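Print this page | E-mail this page

Speaker notes: Teaching by Hand, Teaching by Remote

Okay, start slow. Say hi, thank Mervyn Whiteley for the invite, and ask who has ever tried to teach a kid to tie a shoe. Wait for the hands. Then ask who did it by grabbing the kid's fingers and moving them, and who sat down next to the kid and did it on their own shoe. That's pretty much my whole talk, so if you need coffee you can go now (pause, they usually laugh).

Grabbing the fingers is what we did for the first year at Zurwood. You hold the arm, you drag it through the job, it remembers where it went. I loved it! You feel the weight, you feel when a joint doesn't want to go there. But with two arms you need both your hands on the robot, your body is in the way of everything, and Keith Garside once spent a whole afternoon teaching an arm to steer around his own elbow.
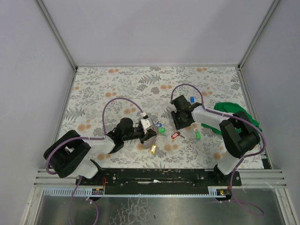
Remote control fixes the elbow problem and hands you a new one, and I want to spend most of my time on that. You're sitting back, you're moving a pair of controls, and your eyes have to do the work your fingertips used to do. Small stuff is where it bites. Look at the key tags lying around the dish — you and I would pick one up without thinking, and the key would just swing along with it. Drive a gripper to one of those and you have to decide: do I go for the tag or the key? From which side? And the tablecloth print is busy enough that I'd want a good long look before I closed on anything.

(Slow down here, I always rush this part.)

So, what makes a good demo? My first 70 were terrible. I hesitated, I backed up, I hovered. Roland Staniforth watched the playback and said the robot looked worried, and he was right, it had learned my worrying. Tell them about the hovering. Do the hand thing.

What helped me: decide on the grab before you touch the controls, then go. If you miss, keep going and recover, and leave the recovery in. We argued about that one for weeks at Tindall. Nataša wanted the misses thrown out, I wanted them kept, and we ended up training it both ways. I'll show her chart if there's time — ask Mervyn how long I've got left.

Take a break after 200. Your thumbs will thank you. Questions, then point people to Nataša for the cable talk.

Related items

Nataša Nikolaidis: Where Do All the Cables Go?
Keith Garside: Two Arms, One Operator
Notes from the June meetup at Irnden
Mervyn Penrose: Sorting Out 3000 Demos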